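FOR IMMEDIATE RELEASE – March

Jotau brings out stacking tumblers in colors kids can call for

New plastic cup line goes to cafeterias, day camps and party rental shops this spring. Built for soda, juice, milk, water. Priced by the sleeve.

Jotau, the tableware supplier, today announced the Anura tumbler, an open-topped plastic cup with a rolled rim and a straight, simple taper. No handle, no lid, no straw slot. The range starts in light blue, pink and lime green, with more colors to follow if the first run sells through.

The cups are meant for places that pour a lot of drinks in a short time. School lunch lines. Birthday rooms. Church halls. Snack tables at swim meets. Anywhere a stack of throwaway cups gets used up before the second bottle is opened.

"We kept hearing the same thing from buyers – give me a cup I can wash, stack and hand to a six year old," said Thảo Sầm, product lead at Jotau. "And give me colors, so a kid can remember which one is theirs. That was really the whole request. It took us a lot longer than it should of to get there."

Development ran for 28 weeks. Most of that went on the rim. Early samples had a thin cut edge that felt sharp on the lip and chipped in the dishwasher rack. The rolled version is thicker to hold, easier to drink from, and gives the stack something to catch on so cups pull apart without twisting.

Taper was the other argument. Too steep and the cup tips when somebody sets a full one down on the edge of a tray. Too straight and the stack jams. Duyên Khương, who ran the shape trials, went through three sets of tooling before settling it.
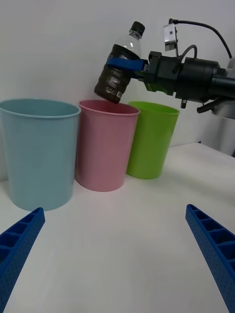
"Everybody fills these differently," said Khương. "Some people put the bottle right up at the rim, some people pour from way up high and get foam all over the table. You want an opening wide enough to forgive that. We tested with cola mostly, as it's the worst one for foam and it's what gets served at parties anyway."

Color came last. Testers were shown a tray of plain samples and asked which they would take home. Light blue and lime green were early favorites. Pink was a late addition, toned down from a much brighter first sample that buyers thought looked like toy packaging. The softer shade stayed.

Trials at day camps and party venues

Before launch the Anura went out on loan to 40 sites, among them day camps, after-school clubs and two roller rinks. Sites got mixed sleeves and were asked to use them for everyday service, no special handling. A total of 2447 cups were issued. Staff sent back notes on stacking, washing, stains and how often a cup hit the floor.

Comments were mostly good. A few were not. Several sites said the stacks were too tall for their shelves, so sleeves are now packed shorter. One camp asked for a place to write names, which will not be in this version but is being looked at for next year.

"I run snack for a very loud room," said Elango Venkataraman, whose after-school club took part in the trial. "Kids line up, pick a color, I pour, they go. The blue ones went first every single day. Cleanup is one rack in the dishwasher and then we stack them by the sink. Would like a few more green."

Sizes and care

One size at launch. Top rack dishwasher recommended. Not for microwaves, not for hot drinks. Staining from dark sodas was a worry at the start; Jotau advises a rinse soon after use and no overnight soaking in cola or grape juice. Please do not use scouring pads, they dull the inside.

Availability

The Anura tumbler ships to trade customers from the end of March, in single-color or mixed sleeves. Regional distribution is handled by Frerichs, which will carry the full color range at its depots. Roltix will supply the wire racks and counter dispensers seperately. A starter pack with cups and one rack is planned for smaller venues.

"First production run is spoken for, more or less," said Tuấn Lâm, sales manager at Jotau. "443 trade accounts put their name down before we had a price list. So if you want a mixed sleeve for the summer – order early, please, and tell us if you'll take a swap on color."

Sample sets go out on request to buyers and to press. Please give a delivery address and say which colors you'd like to see. Sets do not need to be returned.

Press contact

Đức La, Communications, Jotau
Phones answered 9 a.m. to 4 p.m.
Product sheets and price list available by email on request

– ENDS –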